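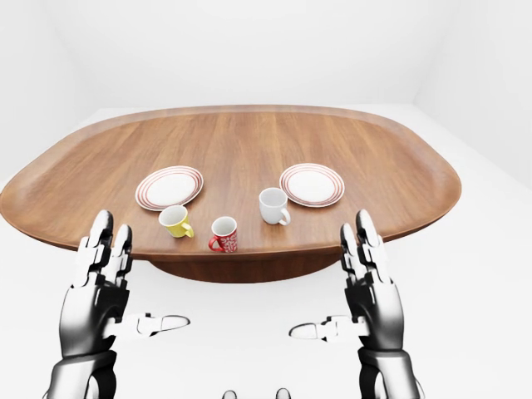 Writing an essay on a theme in a novel scares a lot of people, and I think it's mostly because "theme" sounds grander than it is. A theme is something the book keeps coming back to. Say yours is hospitality, and who gets fed and who doesn't. Before you look for clever quotes, try to find the plainest object that carries it. An oval wooden table with two white plates and three mugs on it would do nicely, and a good reader will already be asking who the third mug is for. Write that sort of question down — it is worth more to you than a page of notes on the author's childhood.

Step 1. Read once for pleasure, once with a pencil

I'll use Hallwood by Nicanor Cáceres all the way through, a short novel in 26 chapters about the Bañez family and the lodger, Dilier, they never quite welcome. On the second reading, put a small mark beside every meal. Don't stop to explain it. Just mark and keep going.

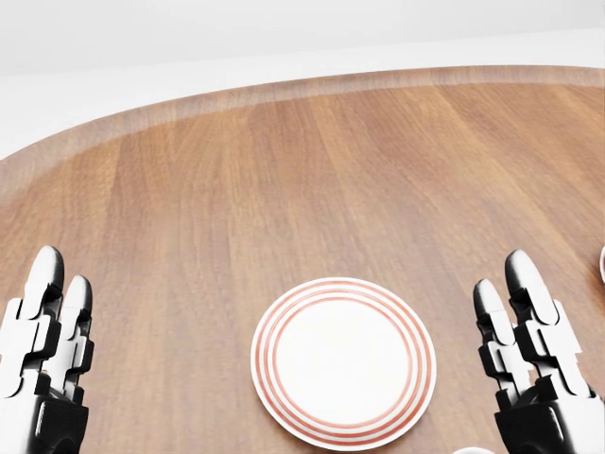

Now go back over your marks and sort them. I like index cards, but a sheet of paper folded down the middle is fine. On one side go the meals where somebody is welcomed, on the other the meals where somebody is shut out. Look closely at the small stuff as you go, down to the dishes. If a writer gives you a round white plate with red concentric stripes, copy those exact words onto the card, and then check whether the same plate turns up again later in different company.

Step 2. Write one sentence you could argue about

"Hallwood is about hospitality" won't get you far. Try "In Hallwood, the Bañez family use good manners to keep Dilier a stranger." Somebody could disagree with that, and now you have something to prove. Mine took me most of a Tuesday, so please don't be hard on yourself if yours is slow in coming! 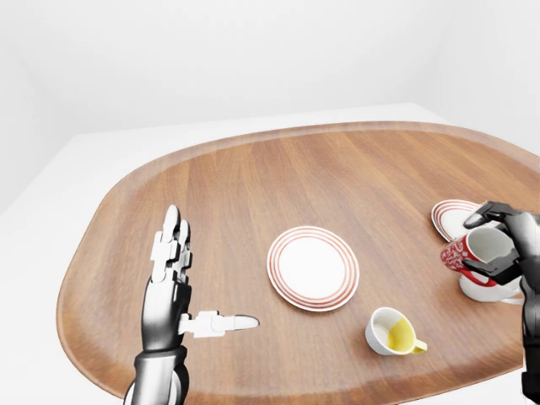
Picture credit: Tokon

Step 3. Choose three scenes and leave the rest alone

You will have far more than you can use. Pick an early scene, a middle one and a late one, and give each its own paragraph. Keep quotations short, a line or less, and spend your words on what the line does.
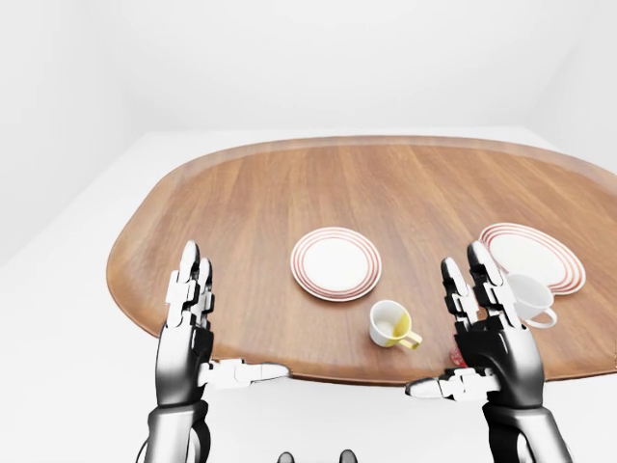
The ending deserves a little extra care. Go back to your opening object and look at it again with everything you've learned in between. If you began with the wood of a tabletop, its long straight grain and that thin, slightly lighter rim going all the way around, you might ask now whether the rim has come to feel like a boundary. Keep it under 200 words, and don't bring in a fourth scene, however much you love it.

Step 4. Read it out loud

Kitchen, bathroom, parked car, wherever you have some peace. Mark every spot where you run out of breath and cut those sentences in two. Then check your page numbers against your own copy of the book.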